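3.2 What is inside the towers

I should say up front that I like old office desktops, so this part of the study was fun for me. The Dasby depot in Plelbridge let us go through 136 retired towers, and we logged 2,412 parts in all. I did most of the sorting myself, and I got pretty fast at guessing what I'd find before the side panel came off (not always right, but close!).

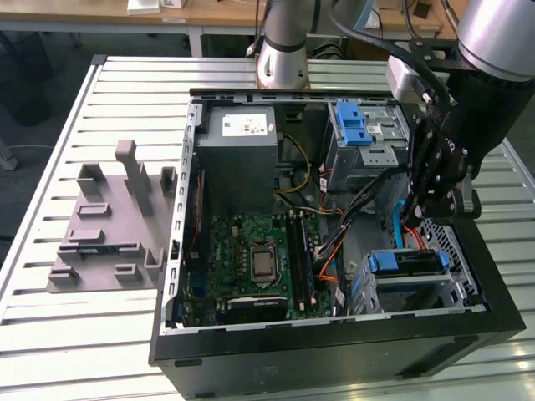

Figure 4. A desktop tower on its side with the panel removed.

Cables were the first thing I wanted to understand, and they took up far more of my notes than the boards did. Most people picture a computer as one big board in a box, but a lot of what you meet on the way in is wiring. The tower in Figure 4 has yellow, orange and light blue cables plus a bundle of black ones crossing from the drive area toward the center, and I coded each color group separately - a choice I went back and forth on. The blue latch on the drive cage went under "touch points," our label for colored parts that catch your eye. In 56 of the towers I found at least one of these. Memory modules got their own line in the log, and so did expansion cards, even the ones we couldn't identify. I come back to the power supplies in Section 3.3.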